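Rakbridge Robotics Club: Summer Open Day Gallery
20/07/2024

Welcome to our gallery page, and thank you to everyone who came along on Saturday and stayed so much longer than they meant to! We had hoped for a steady trickle of visitors and got a proper crowd instead, with 211 names in the visitors' book by the time we put the kettle on for the last time. 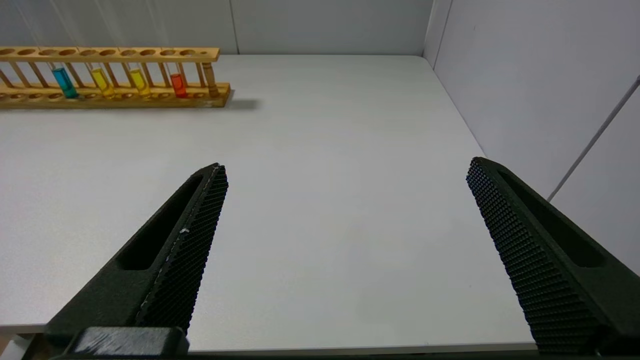

The test tube bench was this year's big student project, and it has been on the go since January, when the juniors came back from the Christmas break and announced that they were tired of stacking blocks (we couldn't really blame them). They wanted to do something that looked like a job in a real laboratory, so we settled on picking up tubes, moving them along a rack and setting them down again without a spill. It sounds simple when you say it quickly. Anyone who has tried to explain to a machine how gently one ought to hold a piece of glass will know how many evenings can disappear that way.

A few words about the tubes themselves

Teal, yellow and orange-red, all standing in the wooden rack towards the back of the table. It is only food colouring and tap water, mixed by the students in the club kitchen, and there are still one or two stains on the draining board that we are choosing to think of as decorative. The yellow was everybody's favourite, and a second tube of it went into the rack.

The grippers

Both black fingers have a pad on the inner face covered in tiny raised bumps, a bit like a very fine waffle. The students spent weeks comparing pads before settling on this pattern, and they filled a whole exercise book with their notes, complete with some very good drawings. If you missed the book on the day, do ask for it at any Saturday session, as we are very proud of it.

A clear white table

We learned early on to keep the bench as plain as possible. In the spring it was forever gathering pencil cases and somebody's crisps, and the students drew up their own rule that nothing goes on the white top unless it is part of the task. The open stretch in front of the rack is where the arm has space to turn, and the younger ones are now far stricter about it than we are.

Plenty of gaps in the rack

The empty holes between the coloured tubes are there for the moving game. Visitors called out a colour and a new place for it, and the student at the keyboard had to set up the move. We had planned on 18 rounds for the whole afternoon, thinking that would be ample, and ended up playing 66. Our apologies to the families who queued through the raffle, and our thanks for being so good-humoured about it.

Wekar and Tima

Our two teams took turns on the bench all afternoon. Wekar like to plan every movement on paper first, and Tima would much sooner try something and see what happens, so the two groups have had some lively conversations over the biscuits this year. They shared their programs in the end, and the version used on the open day has a good deal of both in it.

What comes next

The autumn project is called Sultana, named after the cake that was on the table when the students voted. The idea is to sort tubes by colour with no one calling out instructions, and there are 3 places left in the group for new members aged eleven and over. No experience is needed, and parents are very welcome to stay for a cup of tea. Please speak to us at the door or leave a note in the club letterbox, and do bring an apron if you fancy helping with the colouring.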